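Minutes of the product display working group, October

Held in the Ospina room. Meeting opened at 10.15. Present: product, retail fittings, packaging, quality. Apologies from purchasing, whose written comments were taken under item 4.

## 1. Minutes of the previous meeting

Agreed as a correct record, with one change. Under item 5, "Trareck tray" should read "Trareck stand". The tray is not sold as a separate part and has no part number of its own.

Matters arising: the carton drop results have been received from Florninard and are dealt with under item 5. The question of a second colour for the stand was closed at the last meeting and was not reopened.

## 2. Trareck counter stand: general arrangement

Product tabled the current build of the stand. The arrangement is as on the drawing: oval base tray, single post at the rear, horizontal bar across the top, short pegs on the underside of the bar. The finish is black except for the grey end knob.

Retail fittings asked whether the post could be moved to the centre of the tray. Product replied that this would divide the tray into two small areas, neither of them large enough for a folded price card. The rear position is to be kept.

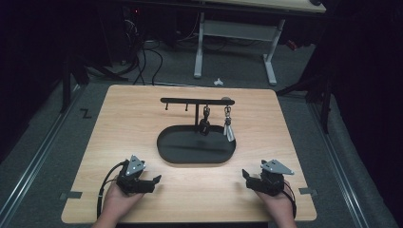 The spacing of the pegs was discussed at some length. Retail fittings reported that shops tend to load the end pegs first and leave the inner ones bare, and that longer items then swing outwards when the counter is knocked. Two remedies were considered: closing up the pegs towards the post, or issuing a loading guide with each stand. Product preferred the guide, as a change to the bar would mean a new drill jig. Quality had no objection provided the guide is printed on the inside of the carton lid and not on a loose sheet.

Tasselled keyrings were raised as a separate case. The fringe must hang clear of the tray floor, otherwise it picks up dust and the lower ends splay. It was agreed that the clearance is to be checked with the longest item in the range, on every peg position, before the bar height is frozen.

The knob at the end of the bar stays as drawn. A request for a larger one was declined.

**Action:** product to issue the clearance check sheet.
**Action:** retail fittings to draft the loading guide, one side only.

## 3. Lusik range: hanging items and loose fittings

Quality reported on the incoming batch of 3000 pieces. Sorting is complete. Rejects fell into two groups, namely marks on the visible face and burrs on the inside of holes. Both are covered by the supplier's existing undertaking and will be credited.

It was noted that the sorting sheet does not separate burrs on drilled holes from burrs on formed edges. The two have different causes and need to be recorded apart. 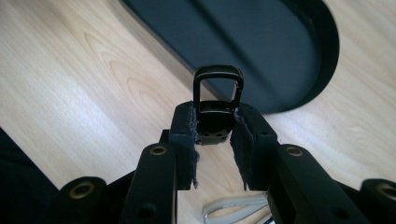 The buckle was then considered for the range. The query from retail fittings was whether it should be sold on the stand or from the tray. The part is a rounded loop over a small base plate, and the pair of small round holes on the face of the plate is where any burr would be felt by the customer, so the holes are to be added to the inspection list with the loop edge. On display, product was of the view that a buckle hung by its loop shows the plate well enough. Retail fittings held that small dark parts are hard to see against a black bar and should go on a pale card. No agreement was reached. Both methods are to be tried on the same counter for a fortnight, with the stock level written down at close of business each day.

Quality asked that the finish be described in the catalogue in the same words as on the drawing. "Gunmetal" and "black" have both been used for Lusik parts and returns have been received on that ground. Agreed.

**Action:** quality to split the burr column on the sorting sheet.
**Action:** retail fittings to run the display trial.
**Action:** product to supply agreed finish wording for the catalogue.

## 4. Base tray

Purchasing's written comments were read out. The present supplier can hold the price if the rim height is left alone. Any change to the rim will be treated as a new part, with tooling charged.

Product had proposed a lower rim so that small items can be picked out more easily. Against this, retail fittings pointed out that the rim is what stops loose parts from sliding on to the counter when the stand is turned. The meeting decided to leave the rim at its present height for this production run. Product asked that its reservations be minuted, and its note follows.
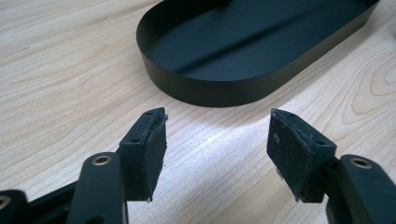 **Product section**

The rim is low already, and the objection to lowering it further is accepted for loose parts. It does not apply to carded stock, which lies flat and will not travel. If the display trial under item 3 favours cards, the section will ask for the rim to be looked at again, together with the floor of the tray. A flat black floor shows dust and handling marks under shop lighting. A pale insert would deal with both points and could be cut from the card already bought in for packaging. No tooling would be needed. The section does not support rubber feet on the underside unless they are fitted by the supplier, as stick-on feet have come away in store on earlier stands.

The note was accepted without discussion. Packaging confirmed that the card is available in a suitable weight.

**Action:** packaging to cut 2 sample inserts for the next meeting.

## 5. Carton

Florninard has tested 3 cartons. The post was found bent in one of them. Packaging put this down to the gap above the bar and will add a folded collar at that point. The test is to be repeated with the collar fitted. The outer size of the carton is not affected, and the pallet pattern stands.

## 6. Any other business

The spare pegs are to be moved from the sample cupboard to the fittings store and booked in under the Trareck number.

Meeting closed at 11.40. Next meeting in the same room.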